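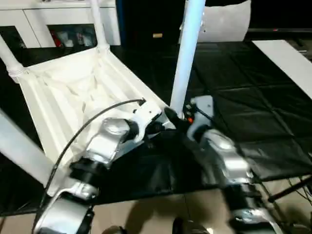
Stavros Grgić starts at six in the morning with a lint-free cloth and a flashlight. The cell he looks after at Mident has two arms, a black-topped table and a job that sounds simple: putting legs on plastic chairs. Before either arm moves, he wipes down the gripper fingers and looks at the pads under the light.

"Plastic leaves a film," he says. "You don't see it until a leg slips."

The legs are the hard part. Both grippers have to meet at the base of the same leg, coming in from opposite sides, and the gap between them is small. If one arm has drifted by the width of a fingernail, the pair will twist the leg sideways. Grgić checks for drift with a steel pin that sits in a hole at the edge of the table. Each arm touches the pin, and he writes both readings in a notebook.

The fingers are changed every 3,000 grips. The supplier, Bidico, allows longer, but Grgić settled on his own number in February, after a bad week in which he threw out 43 legs with crushed collars. The old fingers go in a coffee can. Changing a set takes him eight minutes with a hex key, plus another run at the pin.

Cables get a look once a shift. They flex at every joint, and the ones near the wrist go first. Mateja Nikolovski, who wrote the control program, has slowed the wrist turn twice to spare them — the second time over the objections of the production office, which had been promised 300 chairs a day. The cell now makes almost that.

She would like to add a force sensor at each wrist. Grgić would like a second table, so he could test new fingers without stopping work. The budget for this year covers the sensors. They will go in during the summer shutdown, and he has already cleared a shelf for the boxes.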